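3.2 Who keeps a sourdough starter going, and for how long

I should say up front that I came to this study as a baker first and a researcher a fair way second. My own starter lives in a jam jar at the back of the fridge and I neglect it badly, so I had some sympathy with the people who filled in our diary. We recruited through two places, a community bakery in Haverford and the evening classes at Kalthorpe, and ended up with 174 households who agreed to keep a starter and write down every feed. They all got the same bag of rye flour and the same instructions (100 grams of flour, 100 grams of water, stir, leave the lid loose), and after that we left them to it.

The diaries were a joy to read! People wrote far more than we'd asked for. We had smells compared to nail varnish, pear drops and old trainers, and one person drew a little face on the jar for each day of the week, getting crosser towards Sunday. I coded all of it by hand over February, which came to almost 3,000 separate entries, and I'd do it again, though perhaps with a better chair.
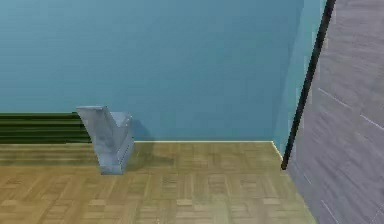
Figure 2. Upright metal form on a parquet floor (computer rendering).

Where I'd expected trouble was the first week, when the jar bubbles up nicely and then goes flat and everyone thinks they've killed it. Some did write in a panic, but most of them carried on feeding. The gaps in the diaries came later, usually after a holiday or a run of late shifts, and once a gap had gone past 8 days the handwriting often stopped altogether. I don't want to make too much of this. A blank page might mean a dead starter, or it might mean a perfectly happy one whose owner had got bored of writing to us.

We also asked where the jar was kept. Kitchen windowsills were popular and so were airing cupboards, and a few people moved theirs about with the weather, which made my tidy coding sheet rather less tidy. In the end I lumped all the movers together as "mixed", and they are left out of the comparison by room in section 3.3.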